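4.2 Budgeting for end effectors and consumables 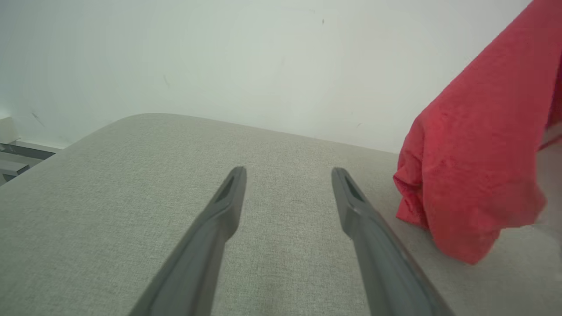 Figure 3. Wrist camera view during the cloth task, fingers open over the padded surface.

The purchase plan for the Homberg site was drawn up in January, before any cloth task had been run, and it treated the gripper as a single line item with a service life equal to that of the arm. We found this to be the largest source of error in the first-year budget. The arm, controller and mounting hardware were priced correctly to within the margin allowed by the finance office. The parts that touch the work were not. Fingers are replaced on their own schedule, and that schedule depends on what they are asked to approach. In the cloth task the target is a crumpled red fabric bunched at the right side of a cushion with a rounded far edge (Figure 3), and a finger that closes a little low meets a woven, padded cover before it meets the cloth. Contact of this kind does not stop a trial, so it does not appear in the fault log, and a budget built from the fault log will leave it out.

We therefore separated the equipment plan into three groups. Group A contains items bought once per station: arm, controller, base and safety hardware. Group B contains items replaced on wear: fingers, wrist cables and camera covers. Group C contains the task materials, including cloths, cushions and the covers on them. The January plan had no Group C at all. Task materials were charged to general supplies and could not be traced to a station afterward.

Quotations were requested from two suppliers, Colmont and Castillo. Colmont offered the lower unit price for finger pairs but required a minimum order of 124 pairs. Castillo had no minimum and charged more per pair, with shipment in 29 days. The comparison turns on how many pairs a station uses in a year and on whether the finger design is expected to change. A change in finger shape makes unused stock worthless, and the minimum order would have covered more than one year of use at every station we planned to open. We recorded 79 pairs replaced across all stations over the first budget year. On that basis the lower unit price did not recover the cost of the stock left on the shelf, and we placed the order with Castillo.

Cameras were handled differently. A wrist camera that fails takes the station down until it is replaced, and the delay costs more than the part. We hold 2 spare units at each site, already calibrated and labeled with the station number. Calibration labor is charged to Group B along with the unit. Bastien Le Goff, who kept the purchasing records at Grerstead, proposed entering this labor as a separate line. We did not adopt the proposal for the first year because the hours had not been logged consistently across sites.

Room preparation is the last item and the one most often left out of published cost figures. Walls, lighting and furniture affect whether two stations can share task data, and moving a station means paying for them again. We entered these costs under Group A, on the view that they are tied to the station's location and not to the number of trials. A lab that moves its stations often should enter them under Group B. The totals in Table 5 use prices valid on October 4, 2020, and exclude tax and shipping.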